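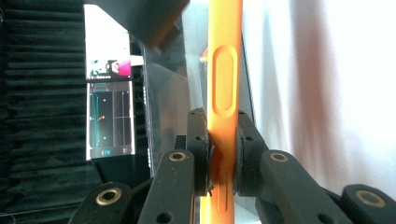
A phone in an orange case, seen edge-on, with the molded button cover toward the top.

Home Opinion Technology Household Letters Subscribe

Buy the Bright Case

Aug 14, 2022
4 min read

Most phone cases sold in Miltham are black or clear. I went to three shops last month to replace mine and the wall behind the counter was the same in each of them. One had a few colored cases in a bin near the door, marked down, as if they were a mistake the store wanted to be rid of.

I think people should buy the ones in the bin. A phone is small, thin and dark, and we set it down many times a day on things that are also dark. Car seats, coats, the top of the stove, the gap beside the couch cushion. Then we walk through the house asking someone to call it. In my house the phone is usually on silent, so calling it does no good.

I bought an orange case in November. It is a Hurkeo, it cost 25 dollars, and it is the color of a traffic cone. In the months before that I had left my phone behind at the library, on the roof of the car, and at the Mondal garden center between two bags of potting soil. I have not left it anywhere since. I don't claim the case did all of that. But when I stand up from a table now, I see it.

The usual objection is looks. People pay a lot for a phone and want to see the finish they picked. I understand this, and a clear case does show the finish for a while. My last clear one turned yellow in 2 months and looked like old tape. The black one before it stayed black, and I spent that year patting my pockets.

The other objection is that a bright phone looks unserious at work. I have carried mine into plenty of meetings and the only remark I got was from a man who wanted to know where to buy one.

Color is the main thing, but I would also ask buyers to look at the side of a case before the back. The back is what the package shows you. The side is what your hand holds. A good case has a raised edge around the button cover so your thumb can find it in a coat pocket, and openings cut cleanly where they need to be. On a cheap one the cover sits flat and you press along the rail until something happens. The Hiker case my daughter had was like that. She gave it up after 13 days and went back to carrying the phone bare, which ended on the driveway.

Stores could help. Hang the orange and yellow ones at eye level and put the black ones in the bin for a season. A town that repaints its fire hydrants so drivers can see them should be able to manage this.

Until they do, check the bin.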